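The Plate That Passed

By the features desk, Serncombe

I broke a plate at my sister-in-law's house last September, and for once I had a professional opinion about why. It slipped because I grabbed it by the rim with two fingers while I was talking. I know a lot about grabbing plates by the rim with two fingers now. I've spent the better part of a winter with people who try to get a robot arm to do it, and who have a spreadsheet of every time it went badly.

The shop is called Wona, and it sits at the back end of an industrial park in Serncombe, behind a tile warehouse and a place that rents bouncy castles. Wona doesn't build arms. It writes the part that tells them what to do, and the job it had taken on was loading a dish rack: pick up a plate lying flat, tip it on edge, lower it between the pegs, let go, back off. You did that this morning without waking up. The project name was Keta, and by the time I arrived Keta had a problem that had eaten most of a budget and all of the good coffee.

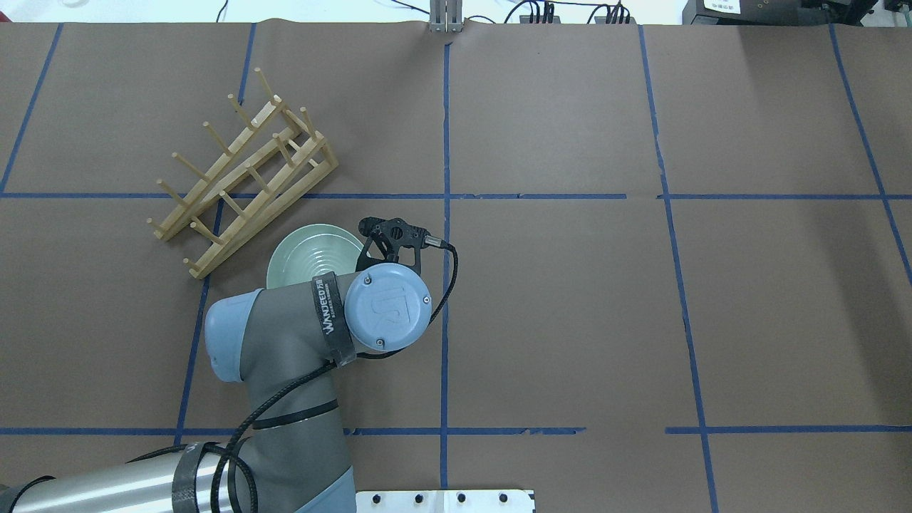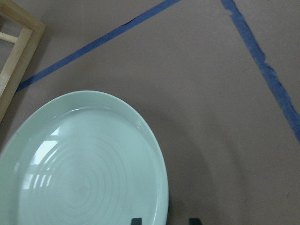
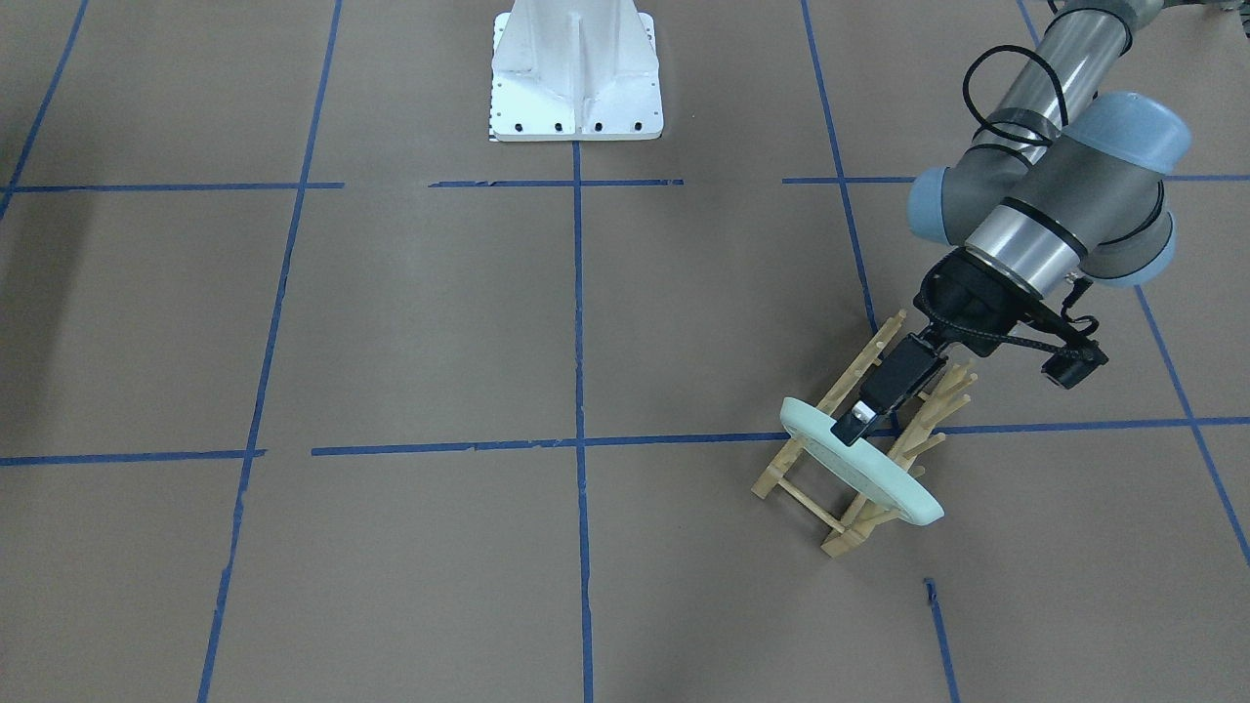 The number that mattered was wrong for months and we were proud of it, one of the engineers told me on my first afternoon, before I'd even found somewhere to put my coat. You should write about that, the engineer said, and leave the broken crockery for the end.

Well, I'm going to mix the two up, but let me start with the number.

Keta had logged 3,376 attempts at putting a plate in a rack. Of those, the software had marked 3,215 as good. That's a lovely figure! It went into slides. It went into an email to Singhal, the kitchen equipment outfit paying for the work, and Singhal wrote back with an exclamation point, which I'm told had never happened before. Everybody agreed that the leftover failures were the dull kind (arm stopped early, plate never left the table, somebody hit the red button to go to lunch) and that the hard part was done.

Then one night a run was left going with a person in the room, doing something else entirely, laptop open, back to the arm. There was a noise. If you've ever lived with roommates you know the noise. When the person turned around, a plate was on the floor in five or six pieces, the gripper was returning politely to its start position, and the screen said SUCCESS in green.

So what does success mean to a gripper? I asked this in about nine different ways before I got an answer I could repeat. The fingers close until they feel resistance, and the controller writes down how wide they are. When it's time to let go, they open, and if they open all the way the controller decides the plate has left the hand. Which it had! It had left the hand and gone to the floor. The system was checking whether the plate was gone from the fingers, and it took it on trust that a plate that was gone from the fingers must be in the rack. I've worked with people who run their expense reports this way.

You'd think the cameras would catch it. I certainly did, and I said so with some confidence, and I was walked over to a monitor and made to look at the view from the wrist for a while. A shiny plate is a rotten thing to look at from up close. The glaze picks up bright patches, shaped like window panes, and those patches move when the arm moves, and to a program that's been told to find the edge of a plate they can look an awful lot like an edge. So the team had given the cameras a small job, finding the plate at the start, and hadn't asked them to have an opinion about the end. The end seemed easy. The fingers would know.

What they did next was the least glamorous thing imaginable, and I sat through a good deal of it with a sandwich. They went back through the recordings and watched them. Every one marked good, by eye, from the fixed camera, pausing at the moment the fingers opened. Did the plate stand between the pegs, yes or no. Did it stay there until the recording stopped, yes or no. I was allowed to do a batch and I can tell you it's hypnotic – you begin to root for individual plates.

By the end they had found 39 drops hiding in the good pile. That may not sound like many to you. It didn't to me, and I made the mistake of saying so. But a drop is a broken plate in somebody's kitchen, maybe with a kid in socks standing next to it, and the machine carrying on afterward as if all was well. It will reach for the next plate. It will happily lower that one onto the shards. A robot that fails and stops is a nuisance, and people can live with a nuisance. The one that fails and keeps going is the one that gets you a phone call from the insurance people.

The drops weren't random, either. Nearly all of them happened at the same stage, and once I'd been shown it I couldn't unsee it. The plate has to be tipped up on edge and brought down between two pegs while the fingers hold it by the top of the rim. If the lower edge comes down on a peg, or on one of the crosspieces, and doesn't slide off into the gap, the plate starts to turn in the grip. Not much. The rim rotates a little between the fingertips, and the plate is now leaning at an angle the program doesn't know about. The fingers can't feel that, or at least these ones weren't being asked to. Their width hasn't changed. As far as the controller can tell, things are going beautifully. Then it lets go.

Try it at home with a plate you don't like. Hold the top of the rim between finger and thumb, rest the bottom on something narrow and push down slightly. You'll feel it start to swing long before you see it. Your wrist fixes it for you and doesn't bother to tell you.

The fix, when it came, was in two parts, and the first was almost embarrassing. They made the arm wait. It lowers the plate, and before opening the fingers it pauses and checks how hard it's pushing downward. If there's more push than a resting plate should need, something's caught, and the arm lifts a little and tries again. It gets 2 tries. After that it holds on to the plate, stops where it is and asks for a human. It will stand there holding a plate all night if it has to, and I found that weirdly touching.

The second part was the look back. After letting go, the arm has to move off and the fixed camera has to find a plate standing in the rack before anybody gets to write the word SUCCESS anywhere. No plate in the rack, no green letters, no reaching for the next one. The window-pane trouble is a lot smaller from farther away, and what the camera has to answer is a coarser question: is there something round and upright where there wasn't before? It's slower. Singhal wasn't thrilled about slower. There was a long call about slower, and I was asked to wait in the kitchenette, and I could hear most of it through the wall.

I should say something about the safety side, as I had the wrong picture in my head going in. I expected fences and sirens. What I got was a lecture about hair and sleeves, a stop button I was made to press three times so I'd know how it felt, and a rule that no one reaches for a falling plate. That last one is the rule they really care about. It's pure instinct, you see something fall and your hand goes out, and now your hand is under a moving arm with a broken edge on the way down to meet it. Someone at Wona did it in the first month and got away with a scratch and a very long form. The rule's on the wall in marker. Let it drop.

I asked whether they'd sent Singhal a corrected figure for the old runs. They had, with a table of every drop and a short note that I'm told took four drafts and got shorter each time. The reply had no exclamation point in it. It did have a question, and it was a good one: were there any other places in the program where the arm was grading its own homework? There were. They found one in the pickup, where the fingers could close on the edge of the rack and the log would call it a plate, and another that had to do with the arm's resting position, which I didn't follow at all and won't pretend to.

As of 18 March 2026 Keta is running again, with the wait and the look back switched on, and the count started over from zero. The old total is still up on the whiteboard with a line through it. I went by to watch the first batch and it got stuck on the fourth plate, lifted, tried again, got stuck again and stopped. A chair scraped, somebody walked over, took the plate out of the fingers and set it in the rack by hand. Then they typed it in as a failure and went back to their desk.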